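Small Rooms, Big Sound: Naomi Makokha on Recording at Home

Naomi Makokha made her first radio play in a coat closet, and she still lights up when she talks about it. "I had 10 winter coats in there with me and it sounded wonderful!" she says. "Wool is the best thing that ever happened to a voice."

She has made three plays since, all at home in Lindance, and the newest one, "Kariuki," goes out this summer. It's a ghost story set on a night ferry, and I listened to it twice in one evening.

So what should a beginner do first? "Clap," she says. "Walk through your home and clap in every room. You'll hear it right away — the kitchen rings, the bedroom doesn't."

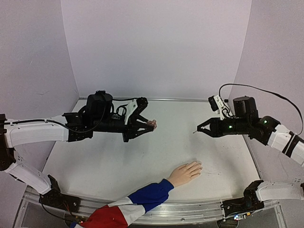
A white tabletop with pale panels on three sides.

Bare, flat walls are what she listens for now wherever she goes. "They throw your voice straight back at you," she says. "Hang up a quilt. Borrow one from your mother!"

Her sound effects come from the kitchen drawer. The ferry's creaking deck is an old basket, twisted slowly, and the waves are rice on a baking sheet. She is already collecting noises for the next play, and she wants a thunderstorm in it.

"I've got the rain," she says. "I'm still working on the thunder."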